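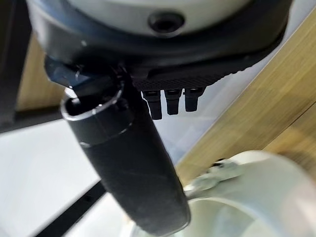
138番の指

2023年2月26日
文・Prorkar文芸室

私がMideteckの試験室に入ったのは、十月の雨の朝でした。仕事は二つのグリッパーを比べることです。一つはFitzsimmons社の古い型、もう一つはJolton社の新しい型でした。どちらも黒い指を持っていて、遠くから見るとよく似ています。

古い型は、つかむ前に少し迷います。記録の上では、遅れは940ミリ秒です。新しい型は迷いません。上司は新しい型が好きでした。私はまだ、どちらが好きか言えませんでした。

午後、私は古い型の指に番号を書いた紙を結びました。138番。三年前、私がこの国に来て最初に調整した指も、同じ番号でした。同じ指かどうか、台帳には書いてありません。私は紙をすぐに外して、ポケットに入れました。 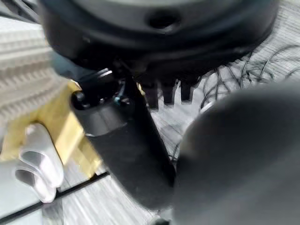
黒い腕の奥に、櫛のような歯と床のケーブルが見える。

試験の3417回目に、古い型は白い部品を落としました。私は記録に「失敗」と書きました。それから部品を拾って、手の中で少し回してみました。軽くて、角がどこにもありません。私でも落とすかもしれない、と思いました。

新しい型は905回続けて成功していました。私はその数字を声に出して読みました。部屋には私しかいないので、返事はありません。母の国の言葉でもう一度読むと、もっと長い数字のように聞こえました。

夕方、上司から電話がありました。
「どちらにしますか」
「新しいほうです」と私は答えました。
「古いほうは?」
「あしたも、もう一日だけ動かしたいです。遅れの原因を、まだ書いていません」
上司は少し黙って、それから「いいですよ」と言いました。

私は受話器を置き、古い型の手首のねじをもう一度締めました。雨はまだ降っていました。試験を始めるボタンを押すと、古い型はいつものように、少し迷ってから動きました。

サイト内検索 キーワードを入力 検索

最近の作品
・雨の日の校正
・Joltonの工場まで、バスで
・カメラを二台つけた腕
・十月の台帳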